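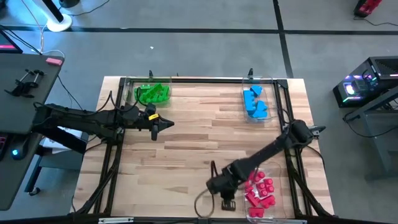
Vou dizer uma coisa que já me custou duas ou três discussões ao almoço: as regras mais importantes de uma célula de robôs pequenos cabem numa folha A4, e quase toda a gente as escreve tarde demais. Escrevem-nas quando alguém levou uma pancada no pulso, ou quando se perderam 40 gravações porque uma caixa tinha andado dois dedos para o lado e ninguém deu por isso.

Eu gosto de normas, confesso (há gostos piores!). Mas as normas a sério foram pensadas para máquinas que arrancam um portão, e quem trabalha com braços de bancada lê aquilo, encolhe os ombros e conclui que não lhe diz respeito. Na Gromel, onde passei boa parte do ano, o manual interno tinha 136 páginas. Perguntei a quem montava a bancada onde estava a parte sobre cabos e a resposta foi um riso. Estava no anexo 4, que só existia no computador de uma pessoa que tinha mudado de departamento.

Ora, os cabos são precisamente onde eu começava. Um cabo que faz uma curva solta por cima da área de trabalho é uma coisa que apetece deixar para amanhã – o braço mexe, o cabo acompanha, tudo bem. Até ao dia em que prende na borda de uma caixa e leva as peças atrás. A minha regra seria curtinha: cabo preso ao longo do braço, com folga só nas juntas, e verificado com o braço todo esticado antes de se ligar o resto. Demora pouco e poupa muita asneira.

Depois vem o chão. Sou fã absoluta de fita no chão, barata, feia e eficaz, mas fita sem significado combinado é decoração. Marca a posição da mesa? Marca até onde uma pessoa pode ir com os braços ligados? Já vi, no laboratório da Stendach, duas equipas usarem a mesma linha para coisas diferentes durante meses, e cada uma jurava que a outra não respeitava as regras. Escrevam o que a fita quer dizer, ali mesmo ao lado, em letras que se leiam de pé.

E as peças? Separar por cor, em caixas transparentes, uma cor por caixa, parece mania de arrumação. Para mim é boa prática das mais sérias, porque qualquer pessoa vê de relance se a bancada está pronta para começar. O que falta muitas vezes é decidir quem repõe as peças e em que momento. Eu defendo que ninguém mete a mão entre dois braços com energia, nem que seja só para endireitar um bloquinho vermelho. Nem “só um segundo”. Conheço bem esse segundo, tenho-o praticado imenso.

Há quem me diga que isto mata o ritmo. No projeto Toom tentámos a sério: pausa, mãos na mesa, peças repostas, confirmação em voz alta, arranque. Em maio estávamos a fazer 38 ciclos por sessão, menos do que antes, é verdade, mas aproveitávamos quase todos. Prefiro de longe isso a uma tarde inteira de gravações que depois vão para o lixo.

O que eu queria era que estas folhas circulassem entre equipas, com rasuras e tudo. A da Cusgate tem uma linha acrescentada a caneta sobre não pousar café na mesa dos robôs, e foi a primeira que copiei para a nossa.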